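Stillden Hobby Boards > Workshop Talk > Is the Benavides sorting method worth 80 bucks?

knurl_and_burr
Joined: February
Posts: 207

So my club has been passing around the Benavides course, the one where you sort all your small hardware "by task" and not by size. It costs $80 and you get a PDF and some videos. I read the free chapter twice and I don't buy it. An M3 screw is an M3 screw. Why would I want it in four different places depending on what I might build next?

I want to hear from somebody who has used it for longer than a weekend. For the record I sort by thread, then length, in little clear drawers, and I can find most things.
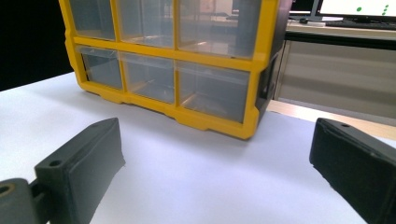 Six-drawer type with the yellow frame, looks empty

oddlot_pete
I paid for it. Wish I hadn't. The first 21 pages are about your "relationship with clutter." The useful part is one chart and you could draw it yourself after reading the free chapter.

Raltska_shed
Disagree with Pete. I build clocks and the task thing works for clocks, because I do the same six jobs over and over. Everything for hanging a movement is in one drawer. I used to open five.

knurl_and_burr
OK but that's a kit. People made kits before Benavides came along. What did the $80 get you?

Raltska_shed
It got me to sit down and do it. Laugh if you want.

tinsnips71
Not laughing, but I could do that for free with a pot of coffee. My problem with by-task is leftovers. You finish the job, you have three washers in your hand, and which drawer do they go in? With sizes there's one right answer. The course says "return to the most frequent task," so you end up with one fat drawer and a bunch of thin ones.

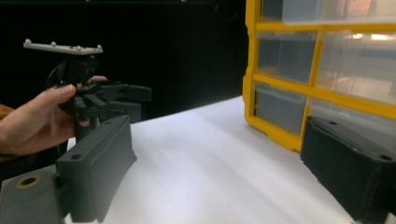 glue_first
Tinsnips has it right about leftovers. I ran by-task from February until I gave up, and the fat drawer is real. Mine was "general assembly," and it was a junk drawer with a nicer label. I also bought the Istusley label pack they push in chapter two. Half of those peeled.

Raltska_shed
You can split a drawer when it gets fat. It's on the chart.

glue_first
I did split it. Then I had general assembly A and general assembly B.

oddlot_pete
lol

knurl_and_burr
Yeah that's about what I figured. Sticking with thread and length. If anybody has the chart and can tell me without breaking the rules here whether it covers metric and inch in the same drawer, I'd still like to know. The free chapter skips it.

tinsnips71
It doesn't cover it. Keep them apart.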